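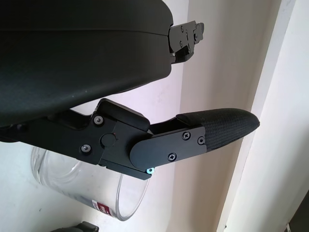
Carcasa negra y soporte metálico con cuatro tornillos.

Quiénes somos

Club de Béisbol y Sófbol Traltedow

Somos un club de béisbol y sófbol de base. Tenemos equipos desde la categoría prebenjamín hasta la sénior, una escuela para quienes empiezan y un grupo de mantenimiento para adultos que jugaron hace tiempo o que no han jugado nunca. Entrenamos y competimos en el campo de Hotberg, junto al polideportivo del mismo nombre.

El club salió de un grupo de familias que alquilaba por horas un campo de fútbol de tierra y pintaba las líneas de cal antes de cada partido. Las bases se guardaban en el maletero de un coche y el montículo se hacía con pala. Cuando la federación territorial pidió que los equipos estuvieran inscritos como entidad, redactamos unos estatutos y tomamos el nombre del barrio. Los colores, verde y blanco, vienen de las primeras camisetas, que eran las que quedaban en la tienda.

Equipos

Esta temporada competimos con 9 equipos, repartidos entre béisbol y sófbol. Hasta la categoría infantil los equipos son mixtos. A partir de cadete, béisbol y sófbol se separan, aunque comparten calentamiento los miércoles y buena parte del trabajo de bateo. El sénior masculino juega la liga territorial y el sófbol sénior disputa, además de la liga, el torneo de verano que organizamos en agosto.

La escuela admite alumnos desde los cinco años. Se empieza con bola blanda y soporte de bateo, y se pasa al lanzamiento del entrenador cuando el grupo está preparado. No pedimos experiencia ni material propio. El club presta guante, casco y bate durante el primer curso; las zapatillas de tacos de goma corren a cargo de cada familia.

Instalaciones

El campo de Hotberg tiene cuadro de tierra batida, jardines de césped natural, dos banquillos cubiertos y una zona de calentamiento para lanzadores detrás de la tercera base. La grada es pequeña y no tiene techo. Hay vestuarios, una sala de material y un aula que usamos para las charlas de reglamento y los cursos de anotación.

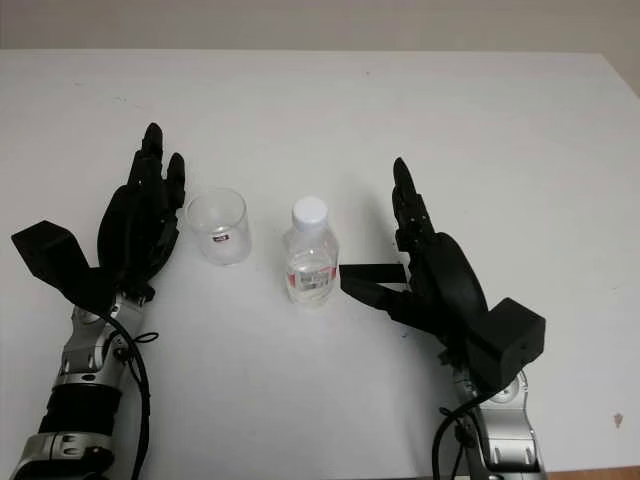

En invierno, cuando el cuadro no drena, trasladamos los entrenamientos al pabellón Kamel. Allí montamos dos túneles de bateo con red y trabajamos recepción, juego de pies y tiro corto. Los grupos de escuela entran primero y los sénior ocupan el último turno. Los cambios de sede se avisan por correo la tarde anterior y se publican en el apartado de horarios.

Cómo trabajamos

En las categorías menores todos los jugadores convocados batean y pasan por la defensa en cada partido. Rotamos posiciones hasta infantil, de modo que nadie se queda toda la temporada en el jardín derecho. Los lanzadores tienen límite de lanzamientos según la edad y un descanso mínimo entre salidas, que se apuntan en la hoja de anotación y se revisan antes de hacer la siguiente alineación.

El cuerpo técnico está formado por 13 entrenadores, todos con titulación federativa o en proceso de obtenerla. Varios salieron de nuestros propios equipos. Los anotadores también se forman en el club, con un curso que se repite cada otoño y que está abierto a padres, madres y jugadores a partir de cadete.

Torneo Balach

El Torneo Balach se celebra el primer fin de semana largo de agosto y reúne a equipos de sófbol sénior y cadete. Se juega en Hotberg, con un segundo campo acondicionado en la explanada contigua. El bono de fin de semana y la barra ayudan a pagar las pelotas, los arbitrajes y los desplazamientos del curso siguiente. En la última edición la recaudación de la barra fue de 2.000 euros, que se destinaron a cambiar la malla de protección detrás del plato.

Hazte socio

Se puede ser socio sin jugar. La cuota da derecho a voto en la asamblea, entrada a todos los partidos en casa y descuento en el bono del torneo. Los hermanos de jugadores inscritos pagan cuota reducida.

Para probar un entrenamiento basta con escribir desde el formulario de contacto e indicar la edad del jugador. La secretaría atiende en el aula del campo los martes y jueves por la tarde, durante el horario de la escuela.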